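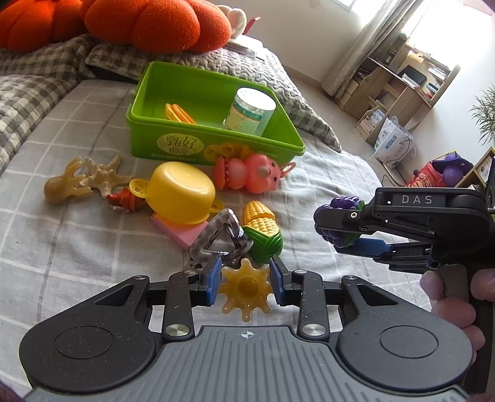
Page last changed: December, 4:20 p.m.

Breveria Toy Lending Program, Jetau
Progress report to the Manríquez Fund, second reporting period
Prepared by Lovely Tolentino, program lead

1. Scope of this report

The report covers intake, sorting, cleaning and boxing of toys for children under 4, carried out in the home sorting rooms. Lending to families is reported separately and is mentioned only where it affects the sorting work. Spending is within the approved budget lines except for storage boxes, which are dealt with in section 6.

2. Position against the work plan

The plan called for 375 items to be entered in the Irketix catalog by the end of the period. This was met. Of these, 200 have been cleaned, inspected and assigned to a lending box. The rest are entered but not yet boxed. Most of the backlog is soft toys and toy food sets, for reasons given below.

The sorting rooms changed their working method early in the period. Toys had been sorted straight from the bag into lending boxes, and small parts were being mixed between sets. They are now laid out on a plain or gridded bedsheet on a flat surface, grouped, checked, and only then boxed. A sheet with a regular grid is preferred. Small pieces show up against it, and at the end of a session it can be lifted by the corners, shaken out and washed with the cloth items.

3. Condition of stock by category

3.1 Teethers

Teethers make up a larger share of donations than expected. Shapes vary widely: the current mixed lot includes a translucent yellow-orange sun with wavy rays, a smoky-brown clear triangle with a hollow center and a tan rubber octopus. The catalog originally had one entry type for all of them. It has been split by material, as rubber and hard plastic pieces go through different cleaning steps.

Inspection of teethers follows a fixed order:

Flex the piece along each thin section and look for splits.
Check the inside edge of any hollow center, where residue collects.
Hold clear or translucent pieces up to a window and look for cloudy patches or trapped matter.
Reject anything tacky to the touch after washing and drying.

Wavy or lobed outlines take longer to clean than smooth ones. A soft brush has been added to each room's kit for this purpose. Rejected teethers are thrown out and are not passed to any other program.

3.2 Toy food and kitchen items

Toy food arrives mixed, and it is rarely clear which pieces were bought together. The same lot has toy corn cobs in different sizes, a purple grape cluster with a green leaf, and a yellow toy pot with a yellow lid. The rule adopted is that pieces are grouped by size and use and not by presumed origin. A pot stays with its lid. Corn goes with corn, even where the cobs do not match.

Leaves, stalks and husks are the weak points. Each is pulled gently before boxing. If it moves, the piece is held back for the repair tray, and if it comes off, the piece is retired. The repair tray is emptied once per month. At present it holds more fruit than vegetables, and most of the faults are at the stalk.

3.3 Animals and figures

Animal toys such as the pink long-eared rabbit and the beige starfish are catalogued by color and animal. An earlier attempt to record them by theme (farm, sea, forest) was dropped after 2 rooms filed the same kind of toy under different headings. Search results in Irketix have been consistent since the change.

3.4 Rings and stacking pieces

Orange ring-shaped toys are kept in a stack from sorting through to boxing. Loose rings were the most common item reported missing from returned boxes in the first period. Families are now asked to return them stacked. It is too early to say whether this has reduced losses.

3.5 Plush and cushions

Large plush items, such as the orange pumpkin cushion, do not fit the lending boxes and take up most of the washing capacity. They are set back from the sorting area with the quilts until a wash load is made up. The program has no agreed position on whether large plush should be lent at all. A proposal is in section 7.

4. Containers

Donated containers are reused where they have a flat base and no cracks. The bright green plastic box with the yellow-green oval label is typical of those kept: small sets can stay in it without being moved to a new box. Labels in Chinese or any other language are left in place – removing them leaves adhesive that has proved hard to clean – and the Irketix tag goes on a clear part of the side.

Clear jars inside boxes are used for loose parts. A jar with a screw lid is preferred over a bag, as the contents can be checked without opening it. Jars intended for families with children in the youngest age band are taken out before lending and their contents moved to a tied cloth pouch.

5. Rooms

Sorting takes place in ordinary home rooms, with desks and shelves left where they are. The requirements are daylight from a window, a surface large enough for one full sheet, and somewhere to stand a box behind the layout. White or pale curtains are adequate. Heavy curtains had to be tied back in one room because dark pieces were being missed along the far edge of the sheet.

Sponge blocks proved useful for propping hollow items so that the opening can be inspected. They are now listed in the kit.

6. Variance and issues

Storage boxes: overspent. The plan assumed that most sets would share a box. Keeping small parts together has required more boxes of smaller size. The overspend is covered by savings on printed labels, and no extra funds are requested.

Cleaning time: longer than planned for teethers and toy food, shorter for hard plastic figures.

Catalog: some entries from the first period have no photograph and a description too short to identify the item. These are being corrected as the items pass through inspection.

7. Next period

Box the remaining catalogued items, starting with toy food.
Complete the missing descriptions in Irketix.
Trial a separate loan list for large plush, with washing on return carried out by the program.
Replace worn brushes in the room kits.

Approval is requested from the Manríquez Fund for the plush trial only. The other items fall within the existing agreement. Questions on the figures in section 2 should go to Lovely Tolentino at the Jetau office.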